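Open day at the Zumorar payments lab, Jaltby
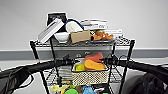
A visitor from one of the smaller savings banks wanted to know straight away whether any of it would run on the old card systems, as theirs could not be replaced before next year. The reply from the Zumorar side was that the scoring part would, and that the alerting part would need some work first. Most of the morning came back to that point in one way or another.

I went along on the Saturday. Doors opened at 9.30 and the first talk started at ten. The lab takes up one floor above the Manalastas branch office, and you sign in at the bank's own counter downstairs. There were 40 places and all were taken. Coffee was in the corridor.

The first talk dealt with mule accounts, meaning accounts used to pass stolen money along. Zumorar looks at how quickly money leaves an account after it arrives, and how many new payees are added in the same week. An account that has been quiet for months and then pays five strangers in an afternoon gets a high score. The speaker showed a chart of made-up accounts, as the real data stays on the bank's machines and can't be shown to visitors. I would have liked to see how it copes with students and people who have just moved house, whose accounts can look much the same. A question was asked on this and the answer was that they are still testing.

After the break we split into groups of 15 for the demonstrations. Ours began with Skimisow, the tool the call handlers use. It puts the score on the left of the screen and a short list of reasons on the right, in ordinary words such as "new payee" or "amount much higher than usual". The handler can mark a reason as wrong, and that goes back to the team who look after the model. In the earlier version there were 128 possible reasons, which the handlers found too many to learn. The present one has far fewer, but the old codes are still kept in the log for audit.

The second demonstration was on payment delays. A transfer with a high score is held while the customer gets a message asking them to confirm. The text of the message has been rewritten several times. The lab's view is that a direct question about who asked for the payment does better than a general warning. No figures were given for this, and the handout doesn't have any either.

Lunch was sandwiches. The afternoon session was on data sharing between banks and was mostly legal. I left before the end to catch the 15.40 train, so I can't report on the closing discussion.

Slides will be sent to everyone who signed in. The next open day is planned for January, and booking is through the Manalastas branch. The lift was out of order when I was there, so ask about access beforehand if you can't manage stairs.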